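Open Day Working Group
Minutes of the September meeting, Fisard training room, 2:00 p.m. 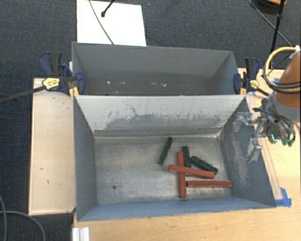 Present: Casimiro Sotomayor (chair), Hernán Yupanqui (minutes), Fukell, Lisine office staff, two people from the Hwang apprentice program.
Apologies: none received.

1. Minutes of the last meeting

Accepted with one change. Under item 4, "parking behind the paint shop" should read "parking beside the paint shop." Hernán will correct the copy on the shared drive.

2. Visitor numbers

Lisine's office has nearly 300 sign-ups for the open day. Most are families of staff, and the rest are from the two high schools and the Hwang program. Casimiro said the building can take that many if people come in by time slot. Agreed to run slots through the morning and early afternoon, with the doors closing at 4:00 p.m.

Lisine will send each household its slot by email. Anyone who turns up without one will be added to the next group that has room.

3. Picking demonstration

Hernán went through the plan for the bin picking cell. The arm will take blocks out of one bin and put them in the other, then work back the other way, so the demonstration can keep going without anyone refilling it. Red and green blocks will be used. The talk will cover how the arm finds a block, why blocks lying across each other are harder than blocks lying apart, and what happens after a missed grasp.

Fukell asked whether the blocks should be laid out neatly before each group. Hernán would like them left as they fall. A tidy layout makes the job look easier than it is, and the school groups in particular ask good questions when a pick fails. Agreed to leave them as they fall.

Casimiro asked how long the talk runs. Hernán timed it at 12 minutes with questions. That is too long for the slots. He will cut the section on calibration and keep a one-page handout for people who want it.

The Hwang apprentices asked if they could present the cell themselves for some of the groups. Agreed, provided a Fisard operator stays at the stop button the whole time. Hernán will go over the script with them on Monday.

4. Safety

The line on the floor will be taped before the day and a rope barrier put up in front of it. Children are to stand at the front of each group, behind the rope. No visitor goes past the rope while the arm has power, including staff families who know the area.

Clamps on the bins are to be checked before the first group and again at lunch. Fukell will do both checks and sign the sheet.

There was some discussion about speed. Hernán proposed running at the reduced setting all day. Fukell thought it would look slow from behind the rope. Casimiro decided on reduced speed – the question can come up again next year.

5. Other stops on the tour

The paint shop will be shown through the window only. The packing line will run, but with no forklift traffic while groups are passing. Fukell still needs a yes from the second shift on this and will ask again.

The old welding display will stay in storage. It takes up too much of the corridor.

6. Food and signs

Lisine has quotes from 2 caterers. The cheaper one does not supply tables. Agreed to take the cheaper one and use the tables from the training room. Signs will be reprinted with the new entrance on them – last year's arrows send people to the loading dock.

7. Any other business

Ear plugs: five boxes on hand, enough for the packing line stop.

Hernán asked for a second microphone. Casimiro will see if the front office has one.

Actions

Hernán: correct last minutes, shorten talk, write handout, meet apprentices
Fukell: clamp checks, second shift, floor tape and rope
Lisine: slot emails, caterer, signs
Casimiro: microphone

Meeting closed at 3:10 p.m. Next meeting to be held at the cell, with a full run of the demonstration.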